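Proltico Hand Gripper - Replacement Finger Pad Kit

I've been selling these pads through Jeltbridge for a while, and they're still the thing I get the most email about! The kit has 2 finger pads with the rubbery facing already bonded on, plus screws. It fits the hand-held gripper only (the Rüegg arm mount takes a different pad, so please check before you order).

I change mine when the inner edges start to look ragged. Back out the two screws on each pad, lift it off, wipe the seat and drop the new one in. Snug is plenty - it's plastic under there.
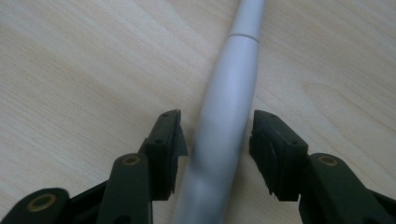
Pads open on either side of a slim white cylinder, brass-colored rings at the pivots.

While the pads are off, have a look at those pivots. I brush out the dust and work the fingers open and shut by hand, and if they feel gritty I brush them again. No oil, please, it creeps onto the facing and then everything slips. My last set went over 1,000 grips before I swapped it, mostly on pens and small tubes.

Part no. 358. Page updated Oct 19, 2020.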